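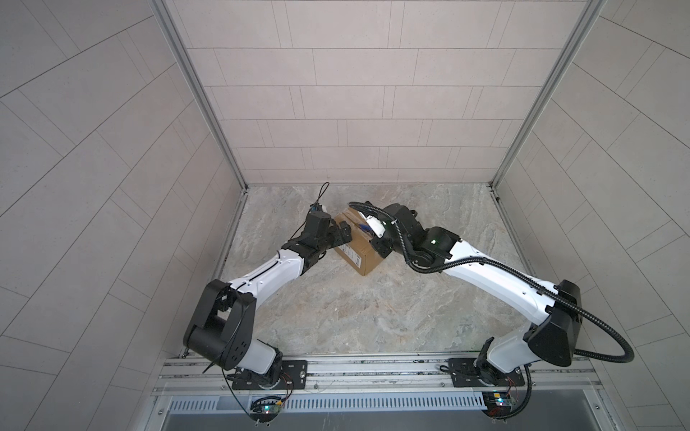 According to Birthe Brøndum, sites that skip the label check in their first week spend the following month answering queries about it, and she asks that Section 6 be read through once before any carton is put out for collection. Her request has been kept at the head of this section in every edition since the Vídalín depot opened.

Section 6. Preparing Cartons for Return

6.1 Before you begin

This section applies to all sites enrolled in the Flumlow carton return service. It covers used shipping cartons of plain brown cardboard. Waxed cartons, foil-lined cartons and wooden crates are handled under separate terms and must not be mixed with the material described below.

You will need:
The site number shown on your enrollment letter
A supply of Cloder transfer labels
A roll of paper tape
A safety knife with a retracting blade
A copy of Form 2627 for each collection

6.2 Sorting

1. Confirm that the carton is empty. Check under the inner flaps for packing slips and small parts.
2. Press each corner by hand. A carton with firm corners is Grade A and may be returned for reuse.
3. Place cartons with crushed corners, tears longer than a hand's width, or water stains in Grade B. Grade B material is sent for pulping.
4. Cover any old address with a blank Cloder label. Do not use marker pen over printed barcodes.

NOTE: A carton that has been taped more than once along the same seam is always Grade B, whatever the condition of its corners.

CAUTION: Cartons that have held batteries, solvents or medical supplies may not enter the return service in either grade. Set them aside and contact the depot at extension 202.

6.3 Flattening

1. Turn the carton upside down on a clean, dry surface.
2. Slit the tape along the bottom seam. Keep the blade shallow — the flaps underneath are part of the carton and a cut flap lowers the grade.
3. Open the bottom flaps, turn the carton over, and repeat at the top.
4. Push two opposite corners together until the carton folds flat along its existing creases. Do not make new creases.
5. Remove loose tape ends and staples. Staples go in the metal container, never in with the cardboard.

CAUTION: Retract the blade before setting the knife down. Gloves should be worn when removing staples.
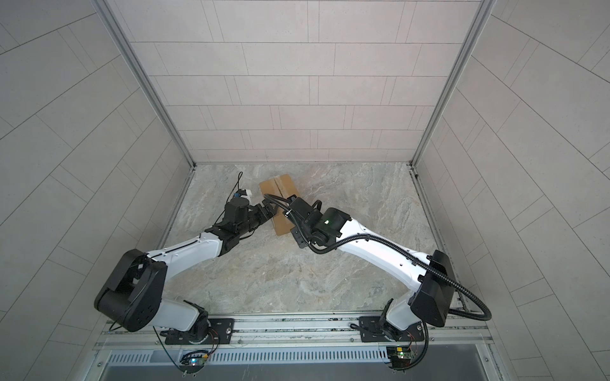
Figure 6-2. Cardboard lying flat.

6.4 Stacking and tying

1. Stack Grade A and Grade B separately, with the largest pieces at the bottom.
2. Keep each stack below waist height.
3. Tie the stack in both directions with paper cord. Plastic strapping is not accepted at the Prukell sorting hall.
4. Attach one Cloder label to the top piece and write the site number and grade on it.

NOTE: Stacks may be held on site for up to nine days. After that period they should be inspected again for damp and regraded if necessary.

6.5 Collection

1. Complete Form 2627 and keep the lower copy.
2. Move the stacks to the agreed pickup point by the evening before collection. Stacks left outdoors must be covered.
3. Have the driver sign for each grade separately.

If a collection is missed, leave the stacks where they are and report it to Preben Hafstein at the Vídalín depot. A second pickup will be arranged without charge. Sites wishing to change their regular collection day should apply in writing — changes are entered in the schedule each March.

For the disposal of labels, cord and tape cores, see Section 9.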